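## 4. Evaluation of the Irnero hand kit 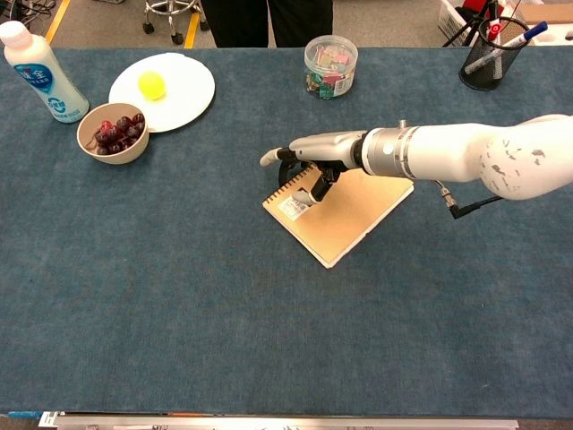

The Irnero kit was bought as a complete package: one hand, a wrist adapter, a power supply and a software license for a single workstation. We tested it over a period ending in January, on the same arm used for the work in Section 3. The supplier, Trulthorpe, lists the kit as suitable for "general tabletop handling." No further definition is given in the manual, so we chose the objects ourselves.

Figure 2 shows the hand over a spiral-bound notebook with a kraft-paper cover. Other items on the table include a bottle, a bowl of cherries, a small yellow ball on a plate, a clear jar and a mesh pen holder. The tabletop is carpeted.

**Figure 2.** Arm and hand over the notebook during the kit evaluation.

### 4.1 Setup

Mounting the hand took two people 17 minutes, not counting the software. The license server rejected our first key and a second one had to be requested, which held us up for two days. After that the driver installed without errors. The adapter bolts were supplied in the wrong length for our flange and we replaced them with our own.

### 4.2 Procedure

We ran 400 trials in total, 80 on each of five objects. The notebook was one of the five. A trial counted as a success if the object was lifted clear of the table and held for three seconds. The operator placed the object by hand before each trial and changed its angle every time. Grasp settings were left at the factory values throughout, as a small lab buying the kit would probably start with these.

### 4.3 Results for the notebook

The notebook was the hardest object in the set. Of the 80 trials, 29 were successful. Most failures came at the first step, when a fingertip slid along the cover and did not get under the edge. In a smaller number of trials the hand lifted only the cover and the pages stayed down. Approaching from the binding side gave better results than approaching from the open side, but we did not control for this and report it only as an observation.

### 4.4 Support

We sent four questions to Trulthorpe during the test and received answers to three. The replies were clear and included a corrected wiring sheet. The open question concerns the price of replacement fingertips outside the warranty period.

Fuseini Nartey ran the trials and Senyo Akolgo scored them from the recordings.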